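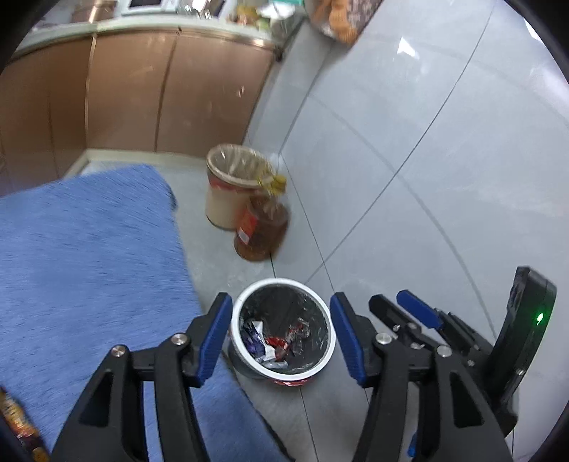

2019-08-08
By the Triltetti collection team

We are looking for people who will do ordinary chores in ordinary kitchens, holding a gripper in each hand. If you have ever watched a robot fumble a candy wrapper and thought "I could show it how," please read on, because showing it how is the whole job!

Triltetti is a small group that builds learning systems for household robots. Our current project, Cinditz, is about the things people do at home without thinking: clearing a counter, sorting what goes in the trash, putting a bottle back where it lives. A robot arm can lift a box in a warehouse all day long. Give it a crumpled tissue and it has no idea where to start. We think the best way to teach it is with a great many good examples from many different homes, done by people with different habits. So we are opening the second round of Cinditz to collectors from outside the team, and we can't wait to meet them.

What you would be doing

You work with two hand-held grippers, one for each hand. Each has a pair of jaws with soft blue pads and its own camera, so everything you do is recorded from the gripper's point of view. You squeeze, the jaws close, and you go about the task as you would with your own fingers (a bit slower at first, we admit).

A session has a task list. Some of the tasks are tiny. Pick up a wrapper and drop it in the bin. Move a jar from the floor to the shelf. Others take several steps and both hands, and those are the ones the team argues about over lunch. Trash is a favorite of ours. Wrappers are shiny, bags are see-through, tissue changes shape the moment you touch it, and the rim of a small bin leaves very little room for two jaws. All of that is hard for a learning system and all of it turns up in every home.
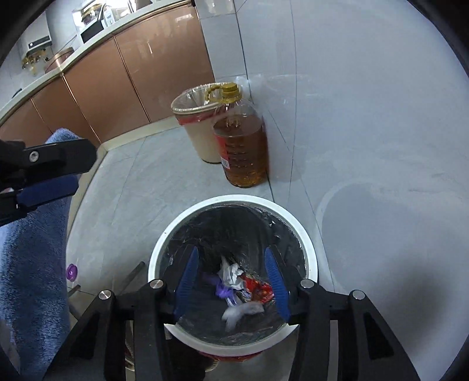 Cinditz kitchen work: gripper jaws over a lined trash bin.

In the first round we collected in 105 homes. Our goal for this round is 261, and we would love for yours to be one of them. Kitchens of every kind are welcome: big, narrow, spotless, crowded, with the good pans or the old ones. Please don't tidy up for us. A counter with six things on it teaches the system more than a bare one does, and that goes for the floor too.

You do not have to be perfect. A missed grasp followed by a second try is a useful example, and we keep plenty of them. What we do ask is that you move at a steady pace, keep the grippers pointed at what you are working on, and stay with a task until it is finished or you decide to drop it. If you drop it, you say so out loud, and the person reviewing the recording will mark it that way.

Who we are looking for

Adults 18 and over who can stand, bend and kneel comfortably for part of a session. No technical background needed. Cooks, cleaners, parents, students between semesters, retired people who know their way around a kitchen: all of you would be great at this. Left-handed people, please apply! We had too few of you the first time and it shows.

You should be able to follow a written task list in English and be willing to hear feedback on your recordings. Patience helps. The first hour with the grippers feels like eating soup with mittens on, and then something clicks and people start showing off.

Time, place and pay

Each collector signs up for at least 5 sessions, each 3 hours long, with a paid break in the middle. You can work in your own home or in one of the homes that have signed up through our partner Yeom, which handles the scheduling. Training takes place at our workshop in Flevska and is paid at the same hourly rate as the sessions. The rate is in the information sheet we send to everyone who writes in, along with the details on travel costs.

Collection runs through the end of January. You can join at any point before then as long as there is time left for your sessions and the training.

Your home and your privacy

The cameras see whatever the grippers are aimed at, and with a wide view they pick up a fair amount of the room as well. Before the first session we walk through the space with you and agree on which rooms are in and which are out. Put away mail, family photos, medicine and anything else you would not want recorded. Everyone who lives in the home has to sign the consent form, and other people should stay out of the room while a session is going on. You can ask us to delete a recording, and you don't have to explain why.

What you bring home from it

Besides the pay, you get to see what your examples turn into. We hold an open evening at the workshop once the first models are trained, and the collectors choose the tasks the robot has to try. The last one ran very late and there was a good deal of cheering for a sponge.

How to apply

Write to the Cinditz desk at Triltetti, or leave a note with Yeom if you are already on their list. Tell us a little about yourself, which hand you favor, which days suit you, and whether you would like to record at home or elsewhere. A few lines are plenty. If there is a chore you are oddly good at, mention it, as we are still adding to the task list.

We answer every message, usually within the week, and training groups start as soon as there are enough people to fill one.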